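Morkham Island Air Service

Print this page | E-mail this article
14 shares | 3 comments

Morkham Island Air Service is a small scheduled airline linking the island of Morkham with the mainland town of Ondton. 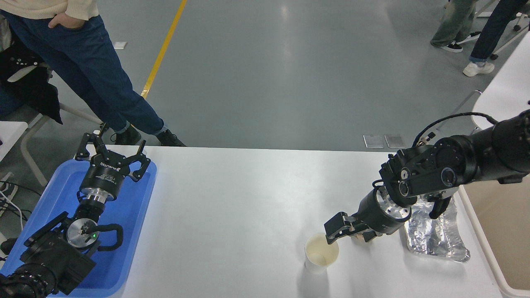 History

The service began as a mail run. Bent Vídalín, a pilot who had spent years flying fish buyers up and down the coast, won the contract to carry letters and parcels to Morkham and found that islanders kept asking for the empty seat beside him. He started selling it. By the following September the seat was booked so far ahead that he leased a second airplane, and the mail run had become an airline in everything but name!

Eyvindsson, a family shipping firm in Ondton, bought into the business soon afterward and paid for a proper passenger shelter at the mainland end. Vídalín stayed on as chief pilot and flew the morning departure himself until he retired. The company kept the plain blue timetable card he had designed, with the tide times printed on the back, and it remains a favorite with collectors of airline paper.

Operations

The airline flies a fleet of three twin-engine propeller airplanes, all of them suited to short runways and strong crosswinds. The crossing is a wonderfully brief one. On a clear day passengers can watch both coasts at once for most of the trip, and many regulars ask for a seat on the left going out so they can see the seabird cliffs at the north end of the island.

Morkham's runway is 3,000 feet long and ends close to the shore. Landings are usually made from the east, over the harbor, and the approach is well loved by airplane watchers, who gather on the breakwater with folding chairs and radios. Fog is the main cause of delay, especially in early summer. When the island is fogged in, tickets are honored on the Eyvindsson ferry, and bags already checked travel by sea as well.

Freight has always mattered as much as passengers. Outbound flights bring newspapers, medicine, spare parts and bread, while shellfish and cut flowers come back the other way. Seats in the rear of the cabin can be taken out between flights to make room for larger loads, a job the ground crew does with impressive speed.

Booking and fares

For many years seats were sold over the counter at the Ondton shelter and at the island post office. Aurelio Barrios, who took over as general manager after Vídalín's retirement, moved sales to the Grokura booking system but kept the post office counter open for residents. Island residents pay a reduced fare all year, and schoolchildren traveling to classes on the mainland fly free during term.

Local role

The airline is a big part of island life. Flights are held for ambulance patients, and the evening airplane has carried everything from wedding cakes to a church bell. The summer open day, with short sightseeing hops over the cliffs, draws visitors from all along the coast.

See also

Ondton Airfield
Morkham ferry
Island mail flights

Last updated August 6, 2020

Print this page | E-mail this article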